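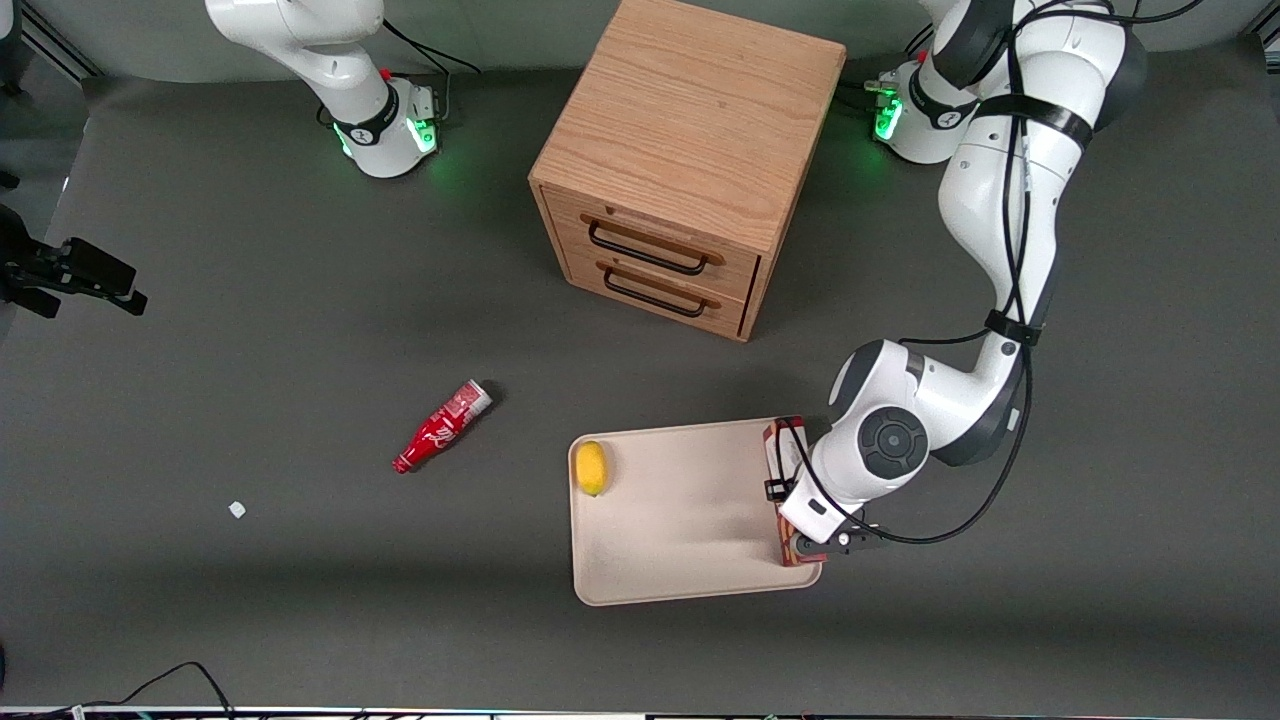
I have been told three times this year that I should start waking up at five. The first was a newsletter, the second was my dentist, and the third was a paperback called The Millitz Morning that my sister-in-law pressed into my hands at a cookout with the look of someone passing on a family recipe.

So I read it. It's 184 pages long and could have been a postcard. The idea is that you get up at five, drink a large glass of water, write two pages in a notebook, and do the hardest thing on your list before seven. Do this for 88 days and you will be a different person. Why 88? The book never says. There is a chart, but the chart has no numbers on the side, only an arrow going up, and I've learned to be careful around charts like that.

I tried it anyway, because I don't like complaining about things I haven't tried. I began in August, when at least it's light early. The first week was fine, even pleasant. The street was quiet, I had the kitchen to myself, and I felt the small smug glow of being up before the neighbors. By the second week I was falling asleep on the couch at 8:30 with my glasses on. I had moved my day over by two hours. I hadn't added anything to it. The hardest thing on my list did get done early, I'll give it that, and then at three in the afternoon I sat there like a bag of flour and did nothing at all.

The book has an answer to this, of course. If you're tired, you are "still carrying your old schedule." I find that kind of answer very irritating. If the plan works, the plan gets the credit, and if it doesn't, there's something left over in you that you need to get rid of. My horoscope works the same way and it's free.

What bothers me more is who these books are written for. The people in the success stories seem to have a door they can close. They have a "morning space." One man wrote up to 2000 words a day before his family came downstairs, and I kept wondering who was making the lunches. I worked the late shift at a hotel desk for years, and if somebody had told me then that my trouble was a weak morning, I would have handed them the phone and let them deal with the guest in the room with no hot water.

Then there's the app. I should have guessed there would be an app. It's called Sokent, and the book mentions it more often than it mentions sleep. You tap a little sun when you get up, and if you miss a day the sun goes gray. I missed a day when I had a cold and the gray sun sat there all week judging me. The free version also wants to know your "why," and won't let you past that screen until you type something. I typed "because." It accepted this.

My friend Irja Tikkanen has been getting up at 4:45 for most of her adult life. She bakes for a living. I asked her what the secret was, half expecting a speech, and she said she goes to bed at eight and misses everything. No concerts, no late movies, no second half of any game. She doesn't think of it as a routine, it's just when the bread has to go in. She also said she'd sleep till nine tomorrow if someone else would do the croissants.

I believe some people are sharper early. I'm willing to believe the book helped my sister-in-law, who is one of those people and was probably always going to be. What I don't buy is that a clock time makes you a better worker or a better person. I've gone back to 6:40. I kept the glass of water, mostly out of habit, and I kept the notebook too, though it's turned into a grocery list with a few remarks in the margins.

If anyone wants the paperback, it's yours. I underlined some things in the first chapter and then stopped. Next up is a book about cold showers, which the same sister-in-law is already reading, and I'm hoping she's a slow reader.

3 comments

Bailly
I did the full 88 days. I felt great around day 30 and awful by day 60. I never became a different person but I did finish painting the hallway.

nightowl_jo
"It accepted this" made me laugh out loud at my desk. My app asks for my why every single Monday morning and I've been typing "rent."

Zuvurport Reader
I think you're a bit hard on it. Two weeks isn't 88 days, and I had the afternoon slump too until I started going to bed earlier. You could have pushed through. I would take the paperback though, if you haven't given it away.

Contact | Copyright, all posts by the author | Back to top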